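Robot Manipulation Project – handout 4: soft things

Carry on from handout 3. If your group still hasn't got the rigid objects (mugs, boxes) working, come and see me before starting this, don't just skip ahead.

Aims for this part

Collect demos of handling cloth with the hand-held gripper. Each group needs 100 usable demos by the October check. Usable = full task start to finish, no dropped tracking, no hands wandering through.

Why cloth is a pain: no fixed shape, hides itself, edges hard to find. Your pose estimate from week 2 is no use now. Think about where the edge is and which layer you're holding – the top one only, or the thing underneath as well.

Fast moves are the commonest fault. The one below has white fluffy fabric and the rose print both in the gripper, and both smeared. You can't tell from it where one cloth is really held and the other isnt. Slow down near the grasp.

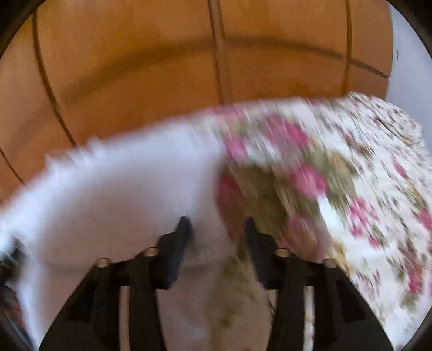 Notes: Patricio Tapia
Checked and added to by Estela Espinoza, group Bakach

Settings

Exposure fixed, not auto. Glossy wood behind the bed throws soft highlights and auto will chase them. Max episode length 350 frames, anything longer gets chopped by the loader and you lose the end of it.

File names: group, task, number. So troncoso_knit_13, not "final2". Coltov group please rename yours, Pridon group too.

The shared set stands at 2776 episodes from all groups, mostly rigid objects. Cloth is a small part of that so yours will matter.

Knitwear

Harder than sheets. Ribs and raised stitches give good texture for matching but a thick fold looks a lot like a cuff, and vice versa. Start each demo with jaws open, pause, then go in. Watch for shadow: brown patches over white knit, as in the sweater one, confused the segmenter last year and we had to mask by hand – very dull job. Move the lamp if you can.

Label the garment and the bedding seperately, even where only a strip of the floral shows.
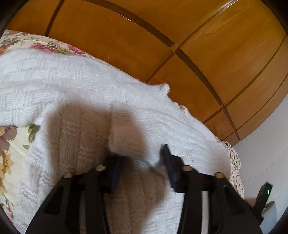

To hand in

Raw files plus a one page log. Say how many you threw away and why. Short is fine. Groups sharing a gripper: sort out your own times, the cupboard is locked at 5pm.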